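Fixture changes and pitch inspection rules for the second half of the season

Issued Monday, February 16, 2026 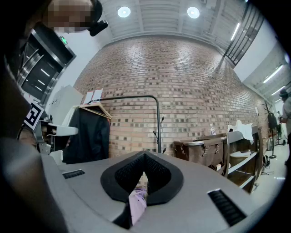 The league management group met last week to settle the backlog of postponed matches. Eleven league games are outstanding across the two divisions, nine of them lost to waterlogged pitches. The revised list has gone to club secretaries and replaces the one sent out in October.

Brallow Town have the heaviest schedule, with four games in hand on the leaders. Their home match against Engelbrecht Athletic moves to a midweek evening with a 7.30pm kick-off. Clomow Rovers have agreed to switch their home tie with Brallow to the artificial surface at Trakuris Park, where the floodlights meet the league standard. The switch applies to that match only, and Clomow will be treated as the home side for gate receipts, kit choice and the supply of match balls.

Clubs may ask for a further change to a rearranged date once. The request must be in writing, must carry the agreement of the opposing club and must reach the fixtures secretary at least five clear days before the match. Requests by phone will not be logged.

Pitch inspections

A local referee may carry out an early inspection at the home club's request, but the decision on the day rests with the match referee if the early inspection passes the pitch. Where an early inspection fails the pitch, the match is off and the away club must be told at once. The time of the call and the name of the person who took it should be entered on the postponement form.

Lanying Yao, who took over as referees' officer in the autumn, has asked for three points to be noted. Covers should be off before the inspector arrives. Both penalty areas should be marked, even if the rest of the pitch is not. Standing water is tested by rolling and dropping a ball at several places, including both goalmouths and the touchline used by the assistant referees, and a single dry route through the middle is not enough to pass a pitch.

Forms received more than 48 hours after a postponement carry a £30 charge. Two clubs were charged in January.

Player eligibility

The rule on rearranged games is unchanged. A player must have been registered by the deadline for the new date, not the original one. Suspensions are served in the order in which matches are played. A player who was suspended on the original date and has since served the ban is free to play.

Loan players are covered by Rule 58, which limits a club to three on the team sheet. Engelbrecht named four in their reserve match and have been warned. The result stands.

Attendances

The highest gate so far is 518, for Clomow Rovers against Trakuris United. Total attendance in the top division is 2308 up to the last completed round, with returns still missing for two matches. Clubs that have not sent in a figure should do so with their next result sheet.

The next newsletter will carry the cup semi-final draw and the closing date for ground grading applications.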